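Widdale Small Grants Register

README, version for August

The register lists the grants paid by the Widdale family fund to local arts and community groups. It was prepared for people who study how small private foundations give money, and for the groups themselves, who often ask us which kind of project was supported before.

The data are in one table, grants.csv, with 704 rows. Each row is one payment. If a group received its grant in two parts, there are two rows with the same grant number, and you should add them together before you compare groups. The file uses commas as separators and UTF-8 for the text. Please check this when you open it in a spreadsheet program, otherwise the accents in the names of the groups will be damaged.

The largest single payment is 3,000 pounds, which is the limit written in the rules of the fund. The smallest is 60 pounds, paid to the choir in Wumville for the printing of song sheets. All amounts are those paid, and they are not corrected for inflation.

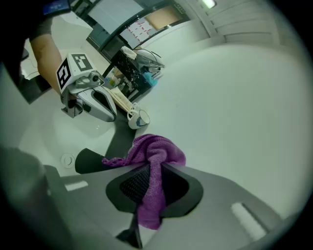 Preparation and checking

The older payments were typed from paper ledgers by Capucine Poulain, who also wrote to the groups when a name could not be read. The newer ones come from the accounting program of the Lecomte office and were only reformatted. In both cases a second person compared the rows with the bank statements. Where the two sources disagree, we kept the amount of the bank statement and put the letter B in the column "note".

Columns

grant_no: number given by the fund, as text
group: name of the group at the time of payment
place: town or village, for instance Grunduvach
purpose: short text, in the words of the application
amount: pounds, without the currency sign
note: B, or empty

Known problems

The purpose is missing in 90 rows. We did not try to guess it. Some groups changed their name over the years and appear under both names; we have not joined them. Refused applications are not included, so it is not possible to calculate a rate of success from this file.

Use

You may copy and share the register freely if you mention the Widdale fund as the source. Names of private persons were removed from the purpose column. If you still find one, please write to the Lecomte office with the grant number and we will correct it in the next version.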